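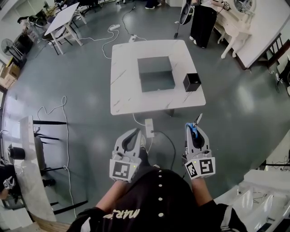

Hand drum care: natural skins

Slacken a rope-tuned skin by one turn after playing. Keep the drum away from radiators, particularly in January. Wipe the head with a dry cloth only. Shea butter goes on the bare wood, very thinly, and never near the bearing edge. Check rings for rust before retuning.

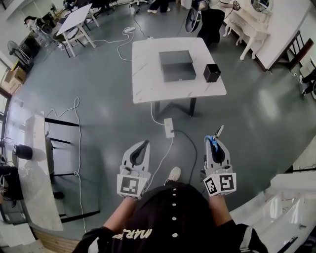 Can a small split in the skin be glued?
Superglue will hold a split under 2 cm at the rim for a while. Anything nearer the centre needs a new head.

Roswitha Janssen, Stulton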